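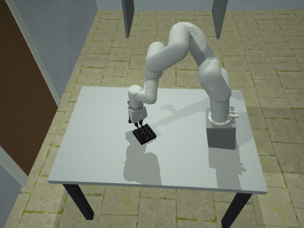

*The arm over the studded block, in the simulator.*

# Clellier Starter Cell – club edition

The Clellier is a practice cell for school robotics clubs that have a laptop and no arm. The Utlow club built it to train for the Casia student round, then kept adding to it until other schools wanted a copy. You get a table, a seven-link arm, a two-finger gripper and a small black block, which is harder to pick up than it looks.
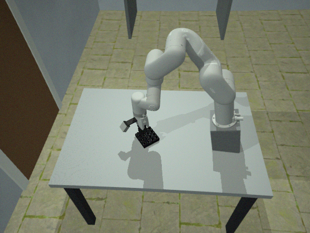

Page last changed: November 8, 2025

Beginners start with the block. It sits crooked on purpose – line it up square and everyone passes, including the people who haven't read the worksheet. There are 13 worksheets. The last two are rude.

Next comes the knob panel. Pick one dial, turn it, leave its neighbors alone.
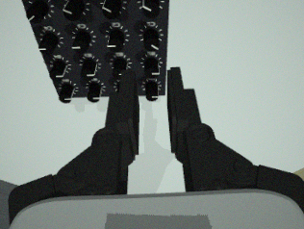 The wrist view is the one students swear by until they have to steer with it. Scoring is per dial, and bumping the next one over costs two points. The club record is 2,952, set in February and much disputed.

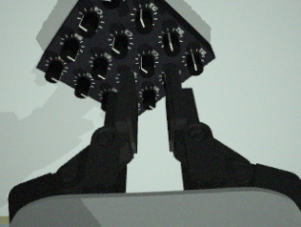
Teams that get bored can rotate the panel and start over.

**Needs:** Barreto viewer, version 2 or later

**Price:** free to clubs, bug reports expected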